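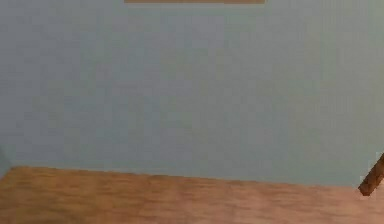 11th June

Back on the Skulo sourdough starters this morning, with the window open and a very pleasant breeze coming in, so I was in no hurry at all. Jar 2 has perked up since I switched it to the Mekby rye, which makes me happier than it probably should! It smells of green apples now and has lost that nail polish note that Thijs Geerts kept teasing me for (he was right, it was awful).

Weighed out the big batch for the Irkel trial. Flour 2,000 g, water 1,388 g, and then I stood there a good while wondering whether that was too wet for a first try with this grain. I went ahead anyway. Rye drinks more than you think, and I can always fold in a little extra after the first rest.

Folded every half hour until lunch. The dough was slack at first and then pulled together nicely on the third fold, smooth on top with a few small bubbles near the rim. Salt went in late, my own silly fault, I was on the phone about the Valderrama order, which is still not sorted out.

Note for whoever bakes next: the proofing cupboard reads 106 on the old dial, and that dial is in Fahrenheit and runs high, so please go by the glass thermometer. Thijs, if you get to this before me, feed jar 2 in the evening and leave the lid loose.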